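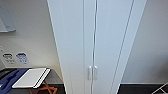 *Tall cabinet, doors shut.*

# Nekville Parish Recipe Cards

Transcriptions of handwritten recipe cards from households in Nekville and Nutcombe. The set has 1466 cards. Of these, 492 carry a name or initials, and the rest are unsigned.

## Files

- `cards.csv`: one row per card
- `ingredients.csv`: one row per ingredient, linked by `card_id`
- `notes.txt`: remarks found on the backs of cards
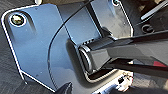
Spelling is kept as written, so "margerine" and "marg" both appear. Use the `ingredient_std` column if you want to search on one form. Amounts are left in ounces, pints, cups or "a knob", and no conversion has been tried.

## Known problems

- 40 cards have water damage and are marked `partial`.
- Oven settings given as "slow" or "hot" have no number beside them.
- Card 9 is two recipes written over each other. Only the seed cake is transcribed.
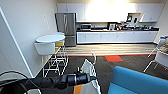
Duplicates have been left in. Many families copied the same plum chutney, and the small changes between copies are useful. The `similar_to` column points to the closest match where one was found.

The Porkar pie cards were typed up separately by Normand Chisholm and use his own codes for pastry. A key is at the end of `notes.txt`. 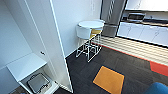
Mutua Bakilana writes that the Muriithi cards should be dated by the ink as well as the handwriting, and that several marked "early" look later to him. The `period` column will stay as it is until the October release.

## Licence

Free to use and share with credit.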